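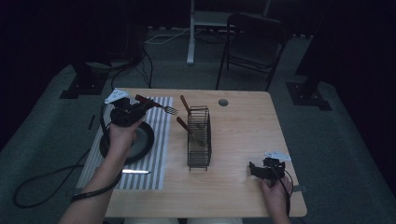
Malsha Hettiarachchi

Setting a table with handheld grippers: tips from our club's October sessions

Our club has spent this term on one household job, which is laying a place setting and clearing it away again. Members hold the grippers by hand, and the recordings go to the students who train the arm. The task sounds easy until you try to pick up a knife that is lying flat. These are the things that have helped, in no special order. Most of them cost nothing.

Setting up the table

Pick a table you can reach across while sitting down. If you have to stand up for the far corner, your wrists turn over and the markers on top of the grippers point somewhere the tracking can't follow. Keep your knees under the table and your elbows off it.

Use a placemat. We started out without one and everything slid. A woven or ribbed mat gives the gripper fingers something to work against, and it also shows where the setting is supposed to go, so people stop arguing about it. Stripes are handy for lining up the knife and fork. Put a strip of shelf liner under the mat if it creeps.

Dark matte plates are easier than shiny white ones. Under the lamps in our room the white plates threw a bright patch that moved whenever someone leaned in. Liya Weldu brought in a dark one from home and we have stuck with that kind.

The utensil rack

A wire rack with separate sections works better than a jar or a mug. In a jar the handles all fall to one side and cross each other, and you end up pulling out two at a time. With a rack you can load one piece per section and leave a gap between them.

Wire racks are light and will tip or skate if you pull sideways. Lift straight up until the metal end is clear of the top bar, then move across. If yours still shifts, use four dots of poster putty, one under each corner. Don't tape it down, you will want to move it between runs.

Load the rack so the handles lean different ways from one run to the next. Eliécer Alvarado keeps a card with six layouts on it and goes through them in order, then shuffles the card order the next time. If every fork leans the same way, the arm learns that one lean and not much else.

Choosing flatware

Wood-handled utensils are the friendliest. The handle is thicker, it doesn't glare, and the fingers can close on it without slipping. All-metal knives are the hardest thing on our table. Practice with them last.

For a metal knife that is lying flat, come in from the side of the handle, low, with the lower finger just touching the mat. Slide in, close slowly, then tilt before you lift. Squeezing harder doesn't help. If the knife spins, you have it too near one end, so set it down and take it closer to the middle.

Forks are best held at the back half of the handle. Lay them down handle first and let the tines follow. A fork that is dropped tines first tends to bounce off the plate rim - it makes a terrible noise too, and Natnael Negash has asked that we mention it.

Table knives only. No steak knives, no paring knives, even for a "realistic" run.

Working with two grippers

Decide before you start which hand is doing the job. The other one should be open and parked near the front edge of the table, away from the plate. New members like to hover with both hands, and the two grippers knock into each other over the mat.

Check the marker plates every time you pick up a gripper. A loose screw is hard to notice and spoils everything recorded after it. Wipe the plates with a dry cloth. Glass cleaner took the finish off one of ours and it has been dull ever since.

Take a break every 45 minutes at most. Your thumb gets tired before you notice, and the grips get sloppy. Mekdes Kahsay marks the time on the whiteboard at the start of each block so we can't pretend we forgot.

Cables

Let each cable hang down off the table on its own side and leave a generous loop on the floor. A cable pulled tight will tug at your wrist halfway through a reach. A cable lying across the tabletop will drag the fork with it.

Carpet is kind to dropped cutlery but it hides black cables very well. We walk around the back of the stands and never between the stand and the table. If you have a regular walkway through your setup, run a bright strip of cloth tape next to the cable.

Keep spare chairs folded, or well back from the table. People sit down to watch and then shuffle forward.

Keeping notes

Brerar, our log sheet, has one line per run: who, which layout, what was dropped. Write it down before you reset the table. We tried filling it in at the end of the session and half of it was guesswork.

Keep the bad runs and label them. The training group asked for them, especially the ones where a utensil was dropped and picked up again.

Clearing away

Clearing is the same job backward but harder, as the sections of the rack are narrow and you are coming at them from above. Tilt the handle toward yourself, find the opening with the metal end, and let go only when it touches the bottom. If you miss twice, lay the piece on the mat and start the grip over.

Wash the flatware at the end of the night, even though it has had no food on it. Many hands have touched it. Dry the wooden handles right away and don't leave them in the sink.

Cups are next, and after that folded napkins. If your club has a way of picking up a napkin without dragging the fork along, please write to me.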